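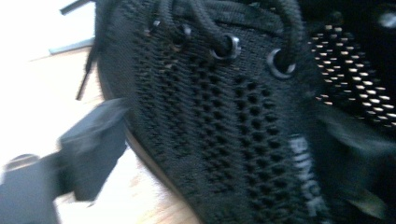
How much does a small wind turbine give in one year? At Stancombe the answer depends mostly on the height of the tower, and the guide, Kulap Sangkhawat, repeated this many times.

We visited the site on 8th May, a group of 20 people. The path from the gate goes uphill for 600 metres. Two turbines were turning; the third was stopped for new bearings — a pity, it is the one with the tallest tower.

In the control hut Man-lok Sin asked about noise. We could hear it near the fence, but it was softer than the road. Battery storage is in a separate building and we did not go inside. They promised to open it for the next visit in September.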